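About Gisent

Gisent is a research and engineering company working on robotic sorting of small household goods. We are based at Dokholm and develop methods for teaching two-armed manipulators to pick up, carry and put down objects that were never designed with machines in mind: jars, pouches, rolls, sachets and bags. We do not build arms. We write the software that decides where they go, and we publish the parts of it that we think other laboratories can use.

The company was set up to continue work begun in the Wongsuwan project, a university study of how people correct their own grasps when an object shifts in the hand. The study ended with a large set of hand recordings and a modest theory. Two of its members thought the theory could be tested on hardware, and the first version of our present method was written within a year.

What we work on

Most published results on bin sorting concern rigid objects. A rigid object has a fixed shape, and once its position is known the remaining problem is largely one of geometry. Soft and partly soft objects are different. A roll of bags has a firm core and a free end. The free end hangs, catches on things and changes the outline seen by the camera, so that a grasp planned from one image may be wrong by the time the fingers close.

Our method is called Okent. It is a learned policy trained from demonstrations, with one addition: the policy is asked at fixed intervals to predict how the outline of the object will look from the wrist a short time later. The prediction is compared with what the wrist camera then records. If the two agree, the arm carries on. If they differ by more than a set amount, the current motion is dropped and a new one is requested from the same policy, starting from the present image.

The comparison is made on outlines only. Colour and surface detail are discarded before the comparison stage, although the policy itself sees the full image. We tried keeping both and found that shadows from the arms caused a large share of false stops.

The work cell

The cell used for Okent is deliberately plain. It consists of a white tabletop against a plain wall, two arms with parallel-finger grippers, and a row of open plastic bins in yellow, red and cream. Arms are mounted so that both can reach the middle bin. The outer bins are normally served by the nearer arm, and a handover takes place when an object has to cross from one end of the row to the other.

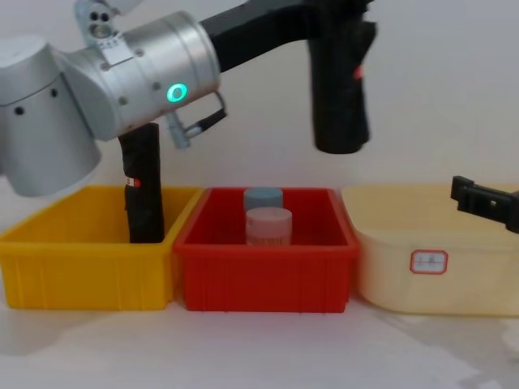 Bin colour carries information in our task set. An instruction given to the system names a bin by colour and an object by type, and the policy has to resolve both. Bin order is changed between blocks of trials so that the policy cannot learn "left" in place of "yellow". Objects already placed in a bin are often left there for the trials that follow. This makes the task harder in a useful way, as the arm has to enter a partly filled bin without disturbing the contents.

Reaching below the rim is the step that causes most difficulty for cameras set back from the table. The bin wall hides the fingertip, and any estimate of its position has to come from the joint readings alone. The wrist view recovers some of what is lost, but it has its own blind area directly below the palm. Okent uses both views and learns a weight for each one at every step. We do not set these weights by hand. Looking at them afterwards, we find that the wrist view dominates from the moment the fingertips pass the rim until the object has been lifted clear of it.

The method in outline

Training has two stages. In the first, an operator drives both arms through a complete sorting sequence and the system records joint positions, gripper openings and all camera streams. In the second, the policy runs by itself and the operator steps in only when a grasp is going wrong. These corrections are stored separately and given a higher weight in training than the ordinary demonstrations.

The present training set holds 2457 complete demonstrations and 668 corrections. A correction is a good deal shorter than a demonstration, so the two figures should not be compared as amounts of data. They were gathered by the same small group of operators, and we regard this as a limit on the work. A policy trained on a few people tends to pick up their habits, including the bad ones. One of our operators used to open the gripper fully before every approach, whatever the size of the object, and the policy still does this more often than it needs to.

The outline predictor is trained on the same material but has no access to the instruction. We found that a predictor which knew the target bin became too confident and failed to notice objects that had been dropped on the way there. Without the instruction it has to rely on the images and the recent motion.

Results to date

The main evaluation of Okent was completed in August and used 600 trials, divided evenly between the full method and the same policy with the outline check switched off. Each trial consisted of a single instruction and was scored as a success only if the named object ended inside the named bin and no other object had left its own bin. Partial credit was not given.

With the check switched off, the policy placed rigid objects well and soft objects poorly. With the check on, results for rigid objects were unchanged within the spread we would expect from repeated runs, and results for soft objects improved clearly. The gain came almost entirely from the moment of closing. In the version without the check, the fingers often closed on the loose part of an object and lifted it without its core. In the full version the arm usually stopped, backed away and tried from a different angle. 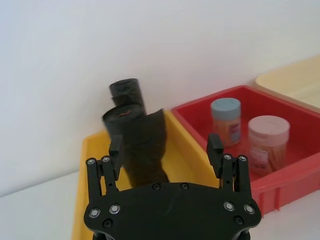 Wrist view in the Okent cell: gripper fingers open near a partly unrolled roll of black bags, with two lidded jars in the red bin.

The check has a cost. Trials with it switched on took longer, and a small number never finished because the arm kept stopping and asking for a new motion. We have since added a limit on repeated stops, after which the system reports that it cannot complete the task and waits for an operator. We count such a report as a failure in our own scoring. Readers who wish to count it otherwise can do so from the trial logs, which record the reason for every stop.

Three kinds of error remain common. Dark, thin material seen against a dark gripper gives a poor outline, and the predictor is least reliable in exactly those images. Containers standing close together in a bin are sometimes treated as one object. Handover between the two arms is still slow, as the receiving arm waits for the other to come to rest before it approaches. Work on the last of these is furthest along.

How we test

Every change to the policy is run against a fixed set of instructions before it is accepted. The set is kept by a person who does not take part in training and who may alter the starting position of any object within agreed bounds. Results are entered before the video is reviewed. We adopted this order after an early round of tests in which reviewers, having seen a near miss on video, were inclined to score it generously.

We do not publish selected clips. Where a recording is released, the full block of trials it belongs to is released with it, including those that failed. The archive holds 2079 trials at present, covering Okent and the two methods that preceded it. Older trials were made with a different gripper and are marked accordingly. They should not be pooled with the newer ones.

Objects used in testing are ordinary goods bought from shops. They are replaced when worn. A crushed carton or a stretched bag handles differently from a new one, and we saw a slow drift in early results before we began recording the age of each item.

People

Gisent is led by Paweena Sukprasert, who wrote the first version of the outline check and remains responsible for the research programme. Her background is in control engineering. The rest of the company is divided between a learning group, which maintains the policy and its training code, and a cell group, which looks after the arms, the cameras and their calibration. Operators belong to the cell group and are named as authors on papers that use their demonstrations.

Staff move between the two groups. Everyone who works on the policy is expected to spend part of each month operating the arms, and proposals for new tasks have to be carried out by hand through the operator controls before any training is planned. If an operator cannot do the task reliably, it is put to one side.

Working with us

We take on a limited number of joint studies with companies that sort, pack or return small goods. A study normally begins with a box of the partner's own items and a short report on which of them our present method can handle. The report is free of charge and states failures as well as successes. Longer studies are agreed separately, and we ask that the method, though not the partner's data, remain open to publication.

University groups may request the trial logs and the outline predictor under a research licence. The full policy is not included, as it depends closely on the geometry of our own cell and would be of little use elsewhere without retraining. We can supply drawings of the cell to groups who intend to build a similar one.

Visits to Dokholm are by arrangement. Please state in your request whether you wish to see the arms running, as the cell is booked for test blocks well in advance and these are not interrupted.

This page was last revised on April 22, 2023.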